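Section 5. Safe Work Around Basins and Fixed Plumbing

5.1 Scope

This section applies to a single arm mounted at the side of a sink and used to pick up or set down household containers. It covers trials in simulation and the first runs on hardware. Kitchen counters are covered in Section 3.

The limits given here are minimum requirements. If your site rules are stricter, follow the site rules.

5.2 Before you start

1. Confirm that the arm base is fixed and that the base screws are tightened to the value on the mounting sheet.
2. Load the room model and compare it with the site drawing. Faucet height, spout reach and rim width must all match.
3. Set the tool speed limit to 300 mm/s for free travel.
4. Add every faucet part to the collision list as a separate body. Include the handle and both vertical pipes.
5. Assign a pressure class to each container. Aerosol cans are always Class P, full or empty.
6. Test the stop button. Do not continue if the arm drifts after the stop.

CAUTION: Do not merge the spout and its pipes into one bounding box. A single box closes off the space under the crossbar, and the planner may then choose a path over the rim on the user's side.

5.3 Approach to an object in the basin

1. Move the arm to the hold point above the sink.
2. Check the line between the gripper and the object for fixed parts. A squared-off spout can hide part of the gripper from the operator's view.
3. If any part of the gripper is hidden, switch to a second view before you lower the arm.
4. Choose the approach direction from the long axis of the object. For a can lying on a slope, close the fingers across the body — never on the cap or valve end.
5. Lower the arm at the reduced speed set for the object's class. 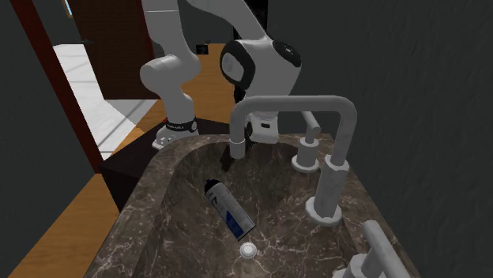

Text: Ilgın Aksoy
Technical review: Levente Kocsis
Clerell Documentation Group, Pinville
Monday, August 20, 2018

The simulated bathroom supplied with the Gronis planner uses a dark marble sink with a rounded bowl. A spray can resting on the inner slope, with its bottom end toward the drain, is a valid start position for the Class P trial. Do not stand the can upright to make the pick easier. The trial is meant to test side grasps on a curved surface.

NOTE: Veined stone can confuse edge detection. If the object outline jumps between veins, lower the contrast setting one step and scan again.

5.4 Grip and lift

1. Close the gripper under force control. Position control is not allowed for Class P objects.
2. Hold for 3 seconds and read the force log. A falling value means slip. Open the gripper and return to step 1 of 5.3.
3. Lift straight up until the object clears the rim. Keep the wrist angle fixed during the lift.
4. Rotate the wrist only after the object is clear of the faucet on all sides.

CAUTION: On hardware, stop the run if a can shows dents, rust or a damaged valve. Remove it by hand with the arm powered down.

5.5 Release to hardware

A task may move from simulation to hardware when it has finished 5 runs in a row with no contact between the arm and the plumbing. Contact with the basin wall is allowed only at the fingertips and must be listed in the report.

Record the planner version, the room model number and the name of the operator. Reports go to the site safety lead. For Derese sites, send them to Homa Mazandarani.

NOTE: Reports filed on the old February form are still accepted if the contact table is attached.

Continue with Section 6, Wet Surfaces and Drip Protection.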